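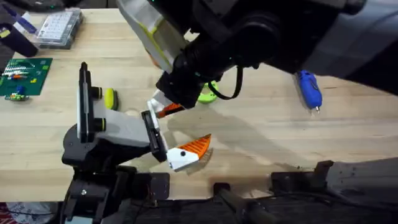 ok so I finally put the soft orange fingers up against the plain hard ones I've been using since December. Same two arms, same table, same controller settings. Thread, because I have opinions now 🧵

Hard fingers first. Great at flat stuff, terrible at anything round. I ran 30 handoffs from one arm to the other and the grip slipped way more than I'd like to admit (it's in the spreadsheet, Farzana, stop asking)

The soft ones bend around whatever you close them on, so I can be sloppy with the approach angle and still get away with it. Only 2 drops in 30! I did a little dance

Downside: they squish. If you're reading gripper position to guess how wide an object is, good luck. My numbers were off by up to 4 mm and I had to redo the offsets twice

Next up is the camera question. Petrică swears by one on each wrist, I'm still stubborn about a single fixed view from above. Trying his way tonight with the Misano controller and we'll see who buys lunch

If anyone has run soft fingers for a few months, how fast do the ridges wear down? Wondering if I should order spares already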